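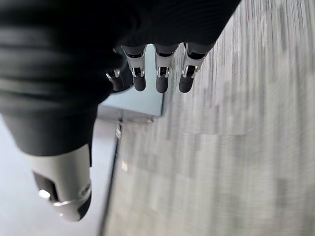

Ladard hand kit - review data, README

Notes and logs from our trial of the Ladard hand, sold by Dundia with the Lurkeo recording service on top. Last edited 4/10/20 by Bjarke Ragnarsson.

What you get
134 recordings from the wrist camera, 11 of them with no joint log. Colour video at 30 frames per second.

What the brochure says, and what we'd say
"Ready for any household task." We tried picking up, wiping and opening drawers. Treat the rest as sales talk.
"Sharp footage at all speeds." No. Floors smear badly when the arm swings, and we left those clips in.
"Glove lasts 300 hours." We haven't run it that long, so we can't say. Dundia wouldn't tell us how they tested it - we asked twice in May.

Known problems
Clock drift between video and joint log. Fix it before you train on anything.
The hand itself hides a good part of the view in most clips.
Labels came from Lurkeo and were only spot-checked at our end in Lund.

Licence
Non-commercial use only. Ask before you share the raw logs.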